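The long way around to putting things away

Kyriaki Galanis keeps two mugs of tea on the go when she talks about her work, one for drinking and one she forgets about, and by the end of our afternoon together both had gone cold. She had a lot to say. For the past few years she has been trying to teach robot arms to sort ordinary household goods, the sort of stuff that comes home in a grocery bag, and she has strong opinions about nearly every part of it, from the shape of a gripper finger to the color of a tray.

Her project goes by the name Plerkton. She picked it herself, and she won't say where it comes from. ("It was late, and the form had a box for a name," is as far as I got.) The question behind it is easy to put into words. If a robot has learned to pick up things it has seen many times, how much help does it need with something it has never met before?

"People expect me to say it needs thousands more examples," she told me. "And for a long time that was what we did. We collected, and collected, and then somebody would bring in a new box of cookies and we'd be back where we began. I got very tired of that. I wanted to know if we could be a bit smarter about which examples we collected, and leave the pile alone."

So she and her group set themselves a limit. The robot would learn from 1000 demonstrations and no more, with a person guiding the arm through every one of them. Of those, 333 were what Kyriaki calls near misses, and she is very fond of them. In a near miss, the person brings the gripper in badly on purpose – too far to one side, or tilted, or a little too low – and then puts it right before closing the fingers.

"When you show a robot only perfect approaches, it has no idea what to do when it finds itself somewhere imperfect," she said. "And it is always somewhere imperfect! I learned to parallel park from my aunt, and she made me start crooked every single time. I hated it. But I can park anywhere now."

Seeing what the robot sees

Much of our talk came back to the camera. Kyriaki's group relies on a small one mounted down at the gripper, so the robot's view changes with every move it makes. She pulled up some of the recordings for me, and I'll admit it took me a minute to get used to looking at a snack box from between two black fingers.
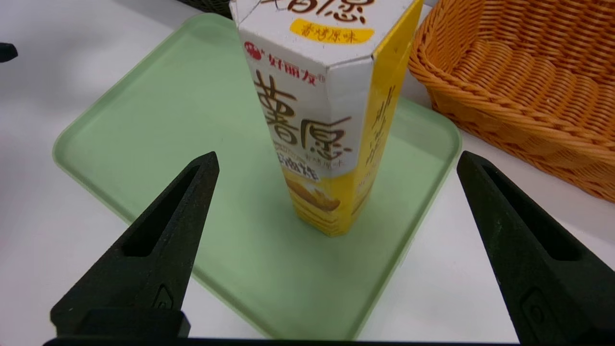 A carton of 薯愿 chips on the sorting tray, from the gripper camera.

Cartons are the friendly ones, Kyriaki says. They have flat sides and straight edges, and two fingers closing on them have plenty of surface to meet. What makes them tricky is the printing. A bright panel next to a white one can look to the robot like two separate things standing side by side, and in the early months the arm would sometimes try to grasp just the one color.

"It broke my heart a little, because you could see why it thought that," she said. "The edge between two colors is such a strong line. The real edge of the box, where it meets the tray, can be quite soft by comparison. We hadn't given it any reason to trust the soft line over the strong one."

The near misses seem to have helped with this more than anything else the group tried. As the gripper swings from a poor position to a good one, the camera gets to see the carton from a run of slightly different angles, and the two panels move together. Kyriaki believes the robot picks up on that, though she was careful to tell me that she can't prove it yet. Her colleagues on the Marchetti side of the project, who handle the statistics, have a different explanation and are happy to share it at length over lunch.

What she can point to is the test. The group ran 134 trials with goods the robot had not been trained on, and 100 of them ended with the item in the right basket. The same arm, trained on the same number of demonstrations with no near misses among them, did noticeably worse. She didn't want me to print a comparison figure until the second set of trials is finished, and I promised I wouldn't.

I asked whether she was pleased. She thought about it for longer than I expected.

"I'm pleased with the 100," she said. "I spend most of my time with the other ones."

Those are mostly bottles and tubes, as I learned. A pump bottle has a head that sticks out to one side, and a robot that heads for the highest point will grab the pump and tip the whole thing over. A tube standing on its cap is wide and flat at one end and round at the other, so a grip that works down low may be no good higher up. Dark packaging adds another difficulty, with black fingers coming in toward a black bottle and very little for the camera to tell them apart by. Kyriaki had white fingers made at one point, by a small shop called Mullico, and found they caused the same problem with white cartons. She went back to black and decided the robot would simply have to learn.

She likes to put the hard ones out together, with some space to work in, and let the arm choose where to start.

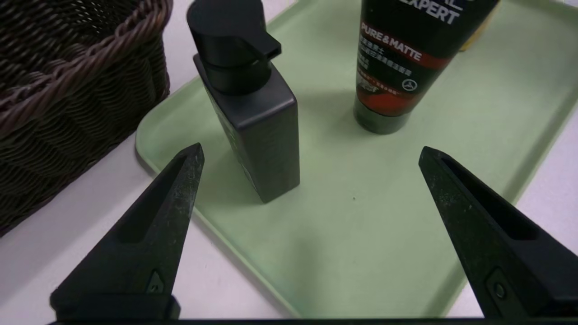
What comes next

The group hopes to start a new round of trials in September, this time with the near misses sorted by kind. Kyriaki wants to find out whether the tilted approaches teach the robot something different from the ones that come in low, and whether some of them could be dropped altogether. If they could, she would like to spend the saved demonstrations on tubes, which she speaks of the way other people speak of a difficult neighbor.

There is also a plan to try the method on a second arm at Vevau, a partner lab with a different gripper and, as she put it, "different habits." She is a little nervous about that one. Everything so far has been done by people who know her setup well, and who have picked up her way of guiding the arm without meaning to. A fresh set of hands may make fresh kinds of mistakes, and she can't decide if that will spoil the result or improve it.

"I've written them a guide on how to be wrong properly," she said, laughing. "It's eleven pages long. They asked me if there was a short version, and I said that was the short version."

She walked me to the door with one of the cold mugs still in her hand, telling me about shampoo bottles all the way down the hall.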